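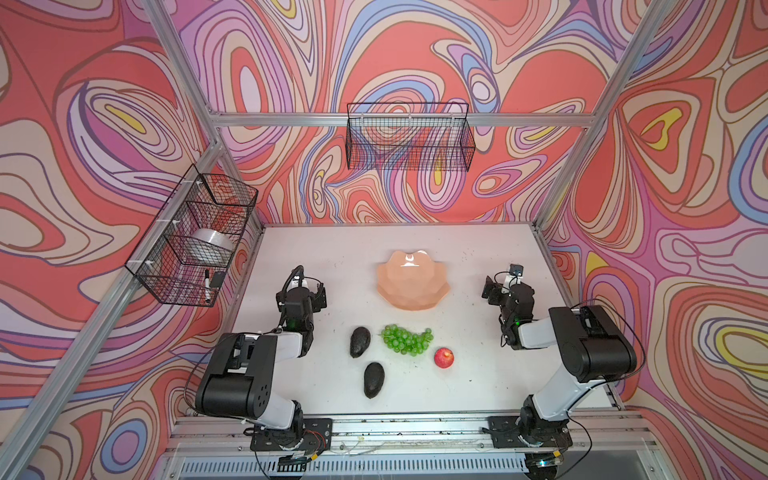

Lorente peel-and-stick wallpaper: a review after nine months

Print this page | E-mail this page

I have never trusted wallpaper that comes with its own glue. My mother's kitchen had some in the seventies and it spent most of its life on the floor behind the fridge. So when Lorente began telling everyone that its new vinyl "hangs in an afternoon and leaves without a trace", I bought enough for the small back bedroom and cleared two days.

It took both of them. The leaflet says to start at the top and smooth downwards with a cloth, which is fine for the first foot or so. After that the backing sheet starts fighting you. Pull it too fast and the strip grabs the wall in the wrong place; pull it slowly and it creases where you stopped. Lorente says each strip can be lifted and moved up to 12 times. Mine had a stretched edge after the second go, and a stretched edge never lines up with its neighbour again.

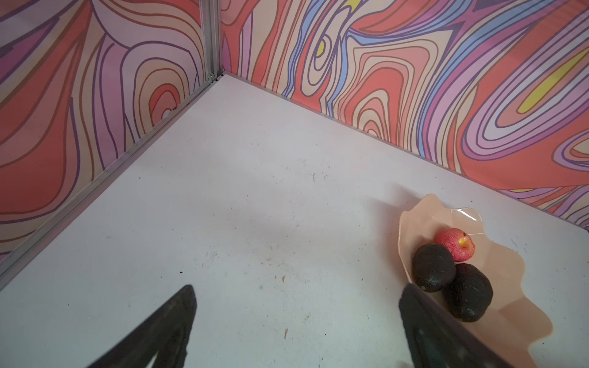

Matching the pattern was worse. I chose a busy one on the theory that it would hide mistakes, and from the doorway it does. Sit in the bed and the joins are plain enough, particularly in the corner by the window, where the house is out of true. Paste-the-wall paper lets you slide a strip sideways while you swear at it. This stuff doesn't slide.

Then there is the cost. A roll was £50 at the Stirnville shop and I needed four, with most of the last one wasted on the pattern repeat. The plain Grusier paper in the hall cost less than half that and has been up for years without a bubble.

Some credit is due. It wipes clean with a damp sponge, and the colours haven't faded on the sunny side. It has stayed flat over sound gloss paint, too. Over the matt emulsion, though, two corners had let go before the end of October and I've been pressing them back ever since.
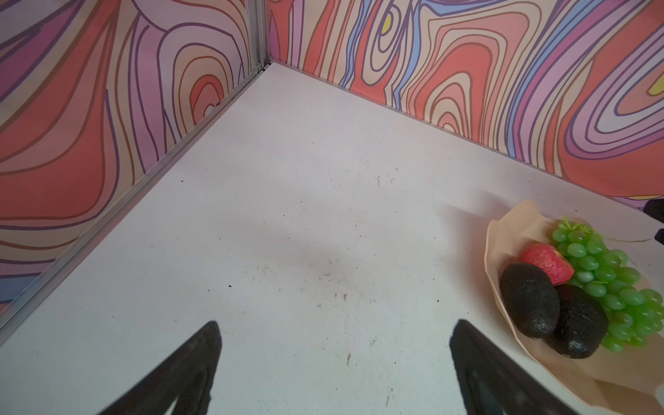 As for leaving without a trace, I peeled a test strip from behind the wardrobe last week. The top half came away nicely — the bottom half brought a patch of paint the size of my hand with it. The small print says the wall should be "fully cured and suitable", and I'd like to meet the wall that qualifies.

If you rent, try one strip somewhere hidden and leave it up for a good few months before you buy the rest. If you own the place, buy paste. Two stars, one of them for the sponge.

Posted July 3, 2021

12 comments | 234 shares

Contact us | Copyright Zotstead Home Reviews | Back to top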